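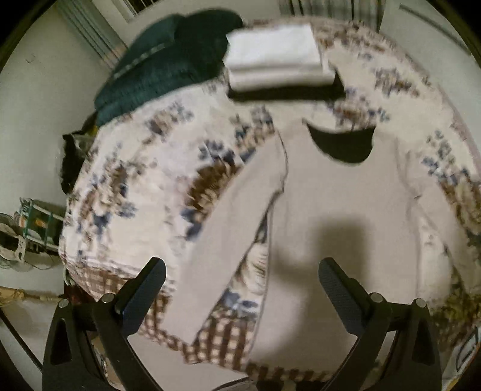
A rule book for folding a shirt is too much, one reader wrote to us after the last edition, and she asked if a person with common sense could not simply pick up the gripper and start. We hear this often, mostly from people who are new to the work. Our answer is yes, one person can. When many persons record in many homes, the common sense of each one is a little different, and the robot learns from all of them together.

Hadska is a small company which writes working rules for teaching robots to handle clothes and bed linen. We do not build robots and we do not sell the grippers. We write how a demonstration should be prepared, recorded, checked and stored, and we train the people who do it. Our clients are firms that collect such demonstrations in ordinary homes, and two of them, Pesetti and Navickas, have worked with our rules from the first edition.

The company started in Cekow, in one room above a laundry. Before that, we were operators ourselves. In our first project we recorded 2,498 demonstrations, and afterwards we had to remove 793 of them. In most of the removed ones the folding was good. The trouble was in other things: a hand came into the view, the start position was not the same as written in the log, or a sleeve was already straightened before the recording began. We were ashamed of this number for some time. Now we show it in every training, on the first morning.

The rules have 4 parts: the home, the gripper, the recording and the review. The part about the home is the longest. An operator must ask the resident before moving any personal thing, and must put it back in the same place. Papers, photographs and screens are covered or turned away. If the resident wants to stop, the work stops, and the material of that visit is deleted when the resident asks for it.

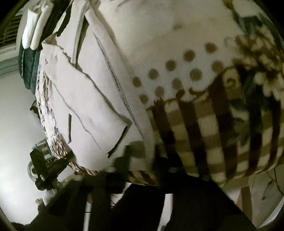
Our rules on surfaces were changed the most between the first and the present edition. In the beginning we required a plain sheet in one color under every garment – it looked tidy, and the reviewers liked it. The clients then found that their robots worked well on plain sheets and badly in real bedrooms. Today we ask the operator to leave the bedding as the resident uses it. A pale garment over a blanket with dots, plaid and printed flowers is now normal material for us, and the shadow of the gripper on the cloth is accepted also. What we do not accept is a lamp moved in the middle of a recording.

For the gripper, the rules are shorter. The pads are cleaned before each visit. The fingers are opened fully and closed fully before the first recording, and the operator listens for any unusual sound. Zippers and buttons are approached slowly. If the cloth catches, the operator releases it by hand and marks the recording as interrupted. It may not be hidden, and there is no penalty for it.

Each reviewer reads the log first and watches the recording after. From every 100 recordings, a second reviewer checks a part again without seeing the first result. When the two disagree, they talk, and if the rule was not clear, we correct the rule.

We are working now on a chapter about fitted sheets, which gives us many difficulties, and on a shorter edition for operators who work alone. Comments from people who use the rules in their daily work are welcome – also the unfriendly ones. Please write which part and which paragraph you mean, and we will reply in writing.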